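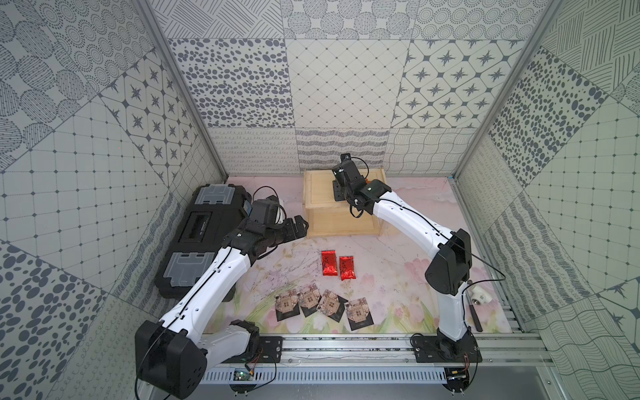
Ledotby Tea Notes

This is the README for our tea tasting log, which used to be a pile of index cards in a cookie tin and is now two CSV files. I typed most of it up myself over the winter, so if you find a typo it's probably mine (sorry!). Last proper update was 14th January.

What's in the folder

teas.csv has one row per tea. There are 165 of them, mostly black, oolong and pu-erh, with a good handful of herbal blends that people brought back from trips. notes.csv has one row per tasting note, 600 so far, and each note points back to a tea by its id.

The notes file has seven columns:

note_id - just a running number
tea_id - matches teas.csv
temp_f - water temperature, in Fahrenheit
steep_sec - how long it sat, in seconds
vessel - mug, pot or gaiwan
score - 1 to 5, whole numbers only, please
comment - whatever the taster wrote

I left the comments alone apart from fixing the spelling of tea names. Some of them are one word long ("soup") and some go on for a paragraph about somebody's grandmother's kitchen. I love those, so they stay.

Names and spellings

Tea names were the hardest part by far. Pu-erh alone turned up as puer, pu'er, pu erh and "the earthy one". I picked pu-erh and stuck with it in the name column. If the package has Chinese on it, the characters go in name_orig exactly as printed, and a plain English version goes in name. Don't guess at the characters - leave the field blank and one of us will look it up. 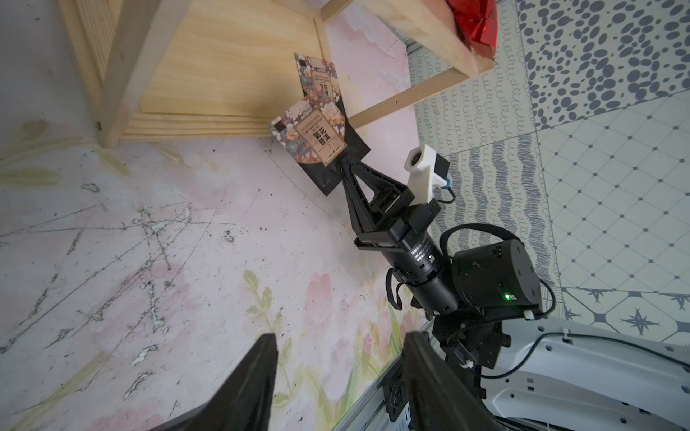 菊花普洱, chrysanthemum pu-erh

Blends get the type of whatever real tea is in them, so a flower and pu-erh blend is filed under pu-erh and the flowers go in the added column. Anything with no tea leaf at all is herbal.

Things to watch out for

The oldest cards didn't record temperature. Those rows are blank, and please don't fill them in with a "normal" value. Steep times before May came off the kitchen clock, so treat them as to the nearest minute. Also, scores run high! We tend to open the teas we already like, and a 3 from this crowd is a pretty gloomy review.

I wouldn't use any of this to decide which tea is best. It's fun for looking at how one tea changes from a short steep to a long one, or for picking something to drink on a slow afternoon.

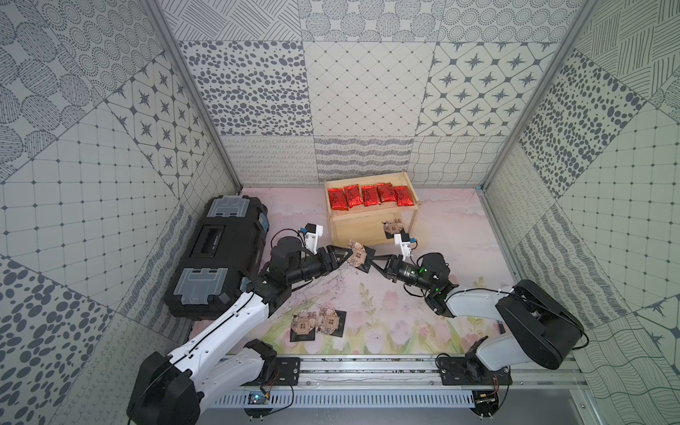
Maintained by: Lama Tea Club, Narkel

Adding your own notes

Send me a filled-in sheet or a photo of your card, either one is fine. One note per cup, and write it before you talk to anyone else at the table (we all start agreeing with each other otherwise). New teas need a row in teas.csv first.

You can reuse the files for anything you like as long as you mention the club.

Contact: Lama Tea Club, Narkel | © Lama Tea Club | Back to top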